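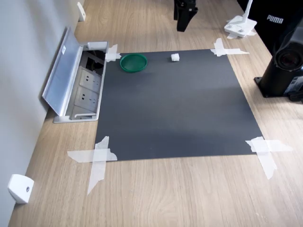

About Jalline

Jalline supplies sound systems and stage crews to small music venues. We work mainly with rooms holding between 60 and 202 people: pubs, church halls, arts centres and the odd restaurant with a corner set aside for a band.

The firm was set up by Ilir Dimitrov, previously house engineer at the Starkow, and has four full-time staff. Freelance crew are taken on for the June festival period.

What we do

Each venue is surveyed before any kit is quoted for. We measure reverberation time in the empty room, check the mains supply and note where the neighbours are. The report gives a recommended speaker layout and a working limit for level at the mixing desk.

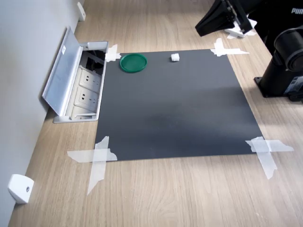

Where a venue already owns a usable desk, we keep it and build round it. Installed systems are tested on the day of handover and again after the fourth live show – faults in cabling tend to appear by then. Hire systems go out with an engineer unless the venue has its own.

Our longest contract is with the Mahmoudi Rooms, where we have covered 1,310 shows. We also look after monitors and backline at Viso, and supply outdoor events with crowds of up to 2,000.
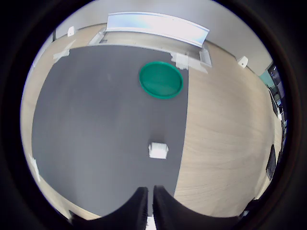 Hire rates are fixed for the calendar year and include delivery, rigging and collection. Overnight storage at the venue is charged separately. Bands should send a channel list and stage plan one week ahead.

Page last revised November 23, 2020.

Comments (3)

drumsandwich: Do you hire out a kit without an engineer? Only need it for one night.

Jalline: Backline yes, PA no, unless the venue has its own engineer.

Pat R: Monitors at Viso much better than last year. Vocals still a bit quiet at the back by the bar.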